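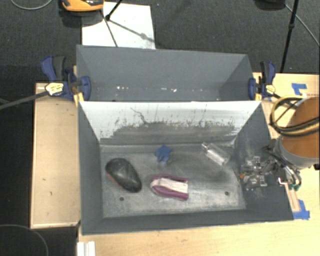

The Murnine Mile is an annual road running meeting held in the harbor town of Murnine. Its main event is a one-mile race for elite men and women, run on a closed street course that finishes on the stone quay. The meeting also includes a 600 m race, a wheelchair mile, age-group races for children and an open mile for club and recreational runners. It is held in April, before the start of the outdoor track season.

Course

The mile course is point to point. It starts at the top of Holard Road, outside the old grain exchange, and runs downhill for the first quarter mile. It then flattens along the market street, turns left at the customs house and follows the waterfront to the finish. There is one sharp bend, at the customs house, and a gentle curve near the fish market. The surface is asphalt for most of the distance. The last 243 m are on large paving stones, which are covered with rubber matting if the quay is wet on race morning.

Because of the drop in height between the start and the finish, times run on the course do not count for record purposes. The organizers keep a separate list of course records. The wind usually comes off the water, so runners have it in their faces after the customs house, and many races are slow through the third quarter as a result.

The 600 m race uses the last part of the same course. It starts on the market street and includes the sharp bend. There are no lanes, and runners may break for the inside from the gun.

History

The first race was a handicap mile put on by Murnine Harriers, a local club, as a way of ending the cross-country season. Runners were set off at intervals according to their best times on the track, and the first across the line won. The entry was small and made up almost entirely of club members. The handicap system was dropped after four editions, when runners from outside the town began to enter and the club had trouble checking their marks.

Separate races for men and women were introduced in the first year without handicaps. The finish was then in the market square. It was moved to the quay after complaints from stallholders about lost trade, and the course was remeasured and the start shifted uphill to make up the distance.

The meeting grew after Ulla Hedlund became race director. Hedlund, a former 1500 m runner, brought in pacemakers for the elite races and persuaded the town to close the waterfront to traffic for the full day instead of only the morning. The 600 m was added in her second year. It was intended for 400 m and 800 m runners who wanted an early test of fitness, and it has drawn stronger fields than the mile in some years.

The spring meeting was called off during the coronavirus pandemic and a reduced version was held on 9/13/20. Only the elite races took place. The mile was run in heats of six, with the result decided on time, and spectators were kept off the quay. It is the only edition to have been held in the fall.

Elite races

Baptiste Carré has won the men's mile three times, more than any other runner. His first win came from the front, after he opened a gap on the downhill section and was not caught. In the other two he waited until the paving stones. Lukian Koval was second to him twice and won the race himself the following year, when Carré did not enter.

The women's course record is held by Oratile Zwane, who also won the 600 m at her first appearance in Murnine. She is the only athlete to have won both events, although not on the same day. Latrice Ferreira has two wins in the women's mile and one in the 600 m for juniors, a race that was held for three years and then dropped from the program.

Pacemakers are used to the half-mile point in the men's and women's mile. They are not used in the 600 m.

Open and children's races

The open mile is run in waves based on predicted finishing time. Entries are limited to 796, a figure set by the capacity of the start area on Holard Road. Places are given out by ballot, with a share held back for people living in the town. The slowest wave has no time limit.

Children's races are run over shorter distances on the quay and go out and back around a cone. Entry is free, and no overall results are published for the youngest group.

Sponsorship and name

The meeting was called the Harriers' Street Mile until it gained its first sponsor, the shipping company Nieminen. It was run as the Nieminen Mile for six years. When that contract ended, the present name was adopted, and the organizers have since sold sponsorship of single races and kept the title of the meeting free. The sportswear maker Grokov currently backs the 600 m.

Crowds along the course were put at 3000 in the local press after the most recent edition. There is no charge to watch.

See also

Road mile
Street athletics
Middle-distance running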